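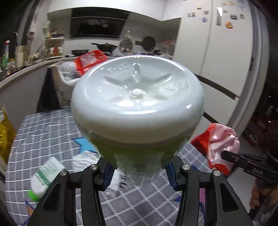 Unit 3: Closures, headspace and shelf life

3.1 Scope

These notes cover the closure as part of the pack. Filling, labelling and secondary packaging are dealt with in Unit 4. Students should have read the material on water activity before the lecture, as the terms are used here without definition.

A closure has to hold the contents in, keep oxygen and moisture at an agreed level, and open with a torque the customer can manage. The three requirements pull against each other. Raising the application torque improves the seal up to the point where the liner takes a permanent set, after which leakage can increase again.

3.2 Closure types

Continuous thread. One helical thread on the neck, engaged over at least one full turn. Tolerant of small variations in neck diameter. Used for most dry goods.

Lug. Several short threads, closed in a part turn. Common on glass for hot-filled product. The vacuum formed on cooling does much of the sealing, so a lug cap applied to a cold-filled jar should not be assessed by the same method.

Snap-on. Held by an undercut bead. Cheap and quick to apply, but the retaining force falls as the plastic relaxes. Not suitable for anything stored above 50 °C, even briefly – this includes transport in an uncooled container in summer.

Press-on with overcap. A membrane is sealed to the rim and the overcap only protects it. After the membrane is removed, the overcap becomes the sole barrier and the shelf life must be restated on the label as a period after opening.

3.3 Lid geometry

A flat panel deflects under pressure difference. Ribs, domes and embossed features increase stiffness for the same mass of resin, and the pattern is usually chosen jointly by the tooling and marketing departments. Embossing on the outer face should not be carried through to the sealing face. Sink marks opposite a heavy rib are a frequent cause of slow leaks and are easily missed at visual inspection.

Where the part is gated at the centre, a small vestige will remain. Specify its maximum height on the drawing if lids are to be stacked.

3.4 Worked case: Trindodska

The Trindodska trial compared two liners on the same polypropylene cap, supplied by Gekeo. Jars were filled with milk powder and stored at 38 °C and 90 per cent relative humidity. Foam-lined caps reached the moisture limit at day 60. Induction-sealed packs had not reached it when the trial closed.

Points to note for the tutorial:

– The trial used a single neck finish. The result cannot be extended to the wide-mouth Celtis jar without further testing.
– Torque was measured at application only. Removal torque after storage would have shown whether the foam had relaxed.
– Moisture gain was reported per pack. Convert to gain per gram of product before comparing with the sorption curve in Unit 2.

The full data set is filed as report 3798 in the course folder.

3.5 Exercise

Using the Zawadzka tables, calculate the permissible water vapour transmission rate for a dry soup mix with a target shelf life of nine months. State your assumptions about storage temperature. Show units at each line.

Submit by Sun 15 July. Late work is marked under the usual faculty rule. The September intake will use a revised version of the tables, so do not pass on your printed copy.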